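About Prornell

Prornell makes and assembles small housings and covers for other companies. A customer sends us a drawing or a worn sample, and we send back finished parts in the quantity they asked for. Most orders are for 300 pieces or fewer.

Emmett Blackwood and Brenda Espinoza started the business with 2 benches and a rented storeroom. Their first steady customer was Brosard, and we still make covers for them. There are 13 of us now. Emmett looks after quoting and purchasing. Brenda runs the floor and signs off on every first piece before the rest of the order goes ahead.

How we work

Parts wait on open shelving between steps. Doors and drawers hid too much, and we used to lose time looking for things that were already in the building. Shells and trays go on the top shelf. Small parts go on the lower one, laid out flat so that anyone walking past can tell what is there. Bins are for loose items and are emptied when an order closes.

The shelving was Abhishek Thakur's project. He joined us from Iwasaki in October and spent his first weeks moving things – first on paper, then with a tape measure. The aisles are wider than they were, and a person carrying a tray no longer has to turn sideways to get by.

Lộc Tô handles final assembly and packing. Orders are packed in the sequence they will be used at the other end, if the customer tells us what that is. Kidoner does, and their boxes are numbered to match their own work stations.

Who we work with

Our customers are mostly equipment makers and repair shops. We take on one-time jobs when the schedule allows. We do not do painting or plating, but we can send parts out for both and check them when they come back.

Visits

Customers are welcome to see their parts being made. Please arrange a time with Wendell Ridgeway in the office – he will need the order number and the names of everyone coming. Closed shoes are required on the floor.
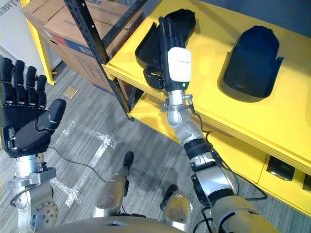
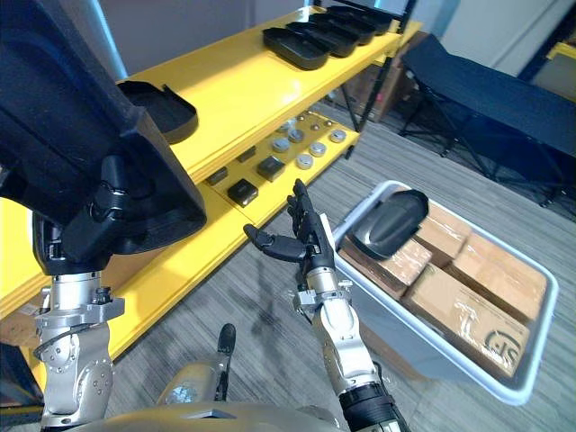
The yellow shelving on our assembly floor. In the second photo, black trays are on the top shelf, with small parts on the shelf below.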